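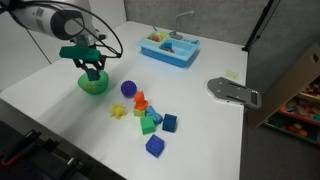
Green bowl and toys on the white table.

Best way to clean up a white tabletop that has gone dull and a little yellow?

I have a white table in the back room that gets used for everything. Kids' toys, snacks, homework, sorting mail. It came with the house when we moved to Pukemlow, so I don't have any paperwork for it and I'm not sure what the top is made of. It's smooth and hard and doesn't feel like painted wood. There is no grain. The edge is straight with no trim strip that I can find.

The problem is that the top has a slight yellow cast when you see it in daylight, mostly on the half closer to the window. It also has some faint gray streaks that I can feel a tiny bit with a fingernail, and one round mark from a mug. From across the room it looks fine. Up close it looks old.

What I've tried so far:

Dish soap and warm water. Took off the sticky stuff, no change to the yellow.

Glass cleaner. Left it streaky and I had to go over it again with plain water.

Baking soda paste on the mug ring, left on for 20 minutes. The ring got lighter but the spot where I rubbed looks flatter than the rest of the table now, so I stopped.

I don't want to buy a new one. It's a good size and it doesn't wobble. Is there something that will take the yellow out, or do I need to think about painting or covering it? Kids eat at it, so whatever I use has to be okay for that once it's dry.

3 answers

Answer 1 (marked as helpful by 12 people)

First figure out what the top is, because the answer is different for each one. Look underneath. If you see pressed wood chips or a brown or plain white backing sheet, you have laminate or melamine over particle board. If the underside is the same white all the way through, it's solid plastic or a solid surface material. If you see wood with white drips or overspray around the edges, it's painted or lacquered.

For laminate, what you did with dish soap was right. Stop with the baking soda. It is a mild abrasive and the flat spot you made is the shiny layer getting scuffed. You won't get that back all the way, but it will blend in some with normal use.

The gray streaks may well be metal marks. They come from keys, the bottoms of pans, staples in the mail, things like that. Metal rubs off onto the hard surface and leaves a line that feels like a scratch but sits on top. Try a white eraser first, the kind you get for school. If that does nothing, use a melamine sponge, damp, with almost no pressure, and test it under where a placemat would go. Keep in mind the sponge is also an abrasive. Two or three light passes, then wipe with water and look at it from the side with a lamp on.

For the mug ring, put a folded paper towel over it and wet it with regular drugstore hydrogen peroxide. Cover with plastic wrap so it doesn't dry out. Leave it a couple of hours and check. If it's lighter but not gone, do it again the next day. Wear gloves and keep the kids away from it while it's sitting there. Rinse the spot well afterward. Don't mix it with vinegar or anything else.

The yellow on the window side is a different thing. If it's a film (cooking grease, old polish, smoke from a previous owner), it will come off. Mix one part rubbing alcohol to one part water, put it on a white rag, and rub an area the size of your hand for a minute. Look at the rag. If the rag is yellow or tan, you have a film and you can keep going across the whole table. Open a window and don't do it near the stove. Skip this step if the top is painted or lacquered, since alcohol can soften some finishes.

If the rag stays clean, then the material itself has changed color from the sun and no cleaner will fix that. You can rotate the table so the other end is by the window and it will even out over a few years. That's what I did with mine.

I've also used the Jusodus surface cream on a counter. It works okay but it's about the same as the alcohol mix and costs a lot more.

Answer 2 (marked as helpful by 5 people)

Bleach. Half a cup in a bucket of water, wipe, rinse, done. My table was way worse than yours.

 Comment: Please be careful with this on laminate. Bleach turned the seam on my counter a darker yellow than it was before. It might be fine on other things.

 Comment: Mine is plastic so maybe that's why it worked.

Answer 3 (marked as helpful by 8 people)

If it does turn out to be sun damage and it bothers you, covering it is easier than painting. I have done both.

Painting a slick tabletop means sanding it, cleaning off all the dust, a bonding primer, two or three coats of paint, and then a clear coat. Then you wait. The can will say you can use it the next day but it takes weeks to get really hard, and during that time anything left sitting on it will stick or leave a print. I painted one in March and there was still a bowl-shaped ring in it by summer. Also some water-based clear coats are fine over white and the oil-based ones go yellow, so you could end up right where you started.

Adhesive vinyl was better for us. We bought a roll of matte white from Adjei, the thicker one. You need the table completely clean and dry, and a second person to hold the far end. Peel back a little of the paper at a time and push the bubbles toward the edge with a plastic card. Wrap it under the edge and staple or tape it there if you can get to it. Corners are the hard part. Warm them with a hair dryer and pull gently. Small bubbles you can prick with a pin.

It won't take hot pans, so use a trivet. Ours has a few knife nicks from somebody cutting an apple without a board, but they don't show unless you look for them.

The other choice is a clear vinyl cover cut to size. Binent sells it by the foot. It hides nothing, but it would stop new marks once you get the old ones off. Lift it up and wipe under it every so often or you'll get damp spots.

From the person who asked: Looked underneath and it's brown pressed wood, so laminate. White eraser took off nearly all of the gray lines. Rag came up tan with the alcohol mix, so I'm doing the rest this weekend. Leaving the peroxide for last.

Filed under: Home & Household > Cleaning > Furniture and Surfaces

Contact us | Copyright the contributors, all rights reserved | Back to top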